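Home | Projects | People | Blog
Search this site... Go

Undano: an app for reporting blocked storm drains

I'm Chelsea Cropper, and this is the write-up of my June project, which I built with Eugeniusz Adamczyk (he did the server, I did everything you tap on). Mercombe floods a little every time it rains hard, mostly at the same corners, and people complain to each other about it and then go home. We wanted them to complain to a map!

You open Undano, pick one of 3 labels (leaves, trash, standing water), add a photo if you feel like it, and hit send. The phone fills in the location. If you don't have a signal, the report waits and goes out later, and that one feature ate 15 evenings of my life. 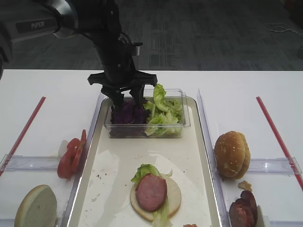 Fig. 1. PiPER arm with its gripper in the shredded purple cabbage, lettuce on the other side of the container.

We got 50 people to try it, mainly neighbors and a few very patient cousins, and they sent in 700 reports. Way more than I expected! Lots of them were duplicates, so Eugeniusz wrote a script that groups reports by distance and label. It still mixes up drains on opposite sides of a narrow street, and Noguchi Lane is a total mess on the map.

The text message version was harder. We used the Nosteck gateway, and people typed street names every way you can imagine, so I ended up matching them against a list by hand for a while. I'd love to fix that next, plus add a way to tell someone their drain got cleared. Right now a report just sits there as an orange dot, and two testers wrote to ask me if the thing was broken.

Contact | © Undano project, July 25, 2025 | Back to top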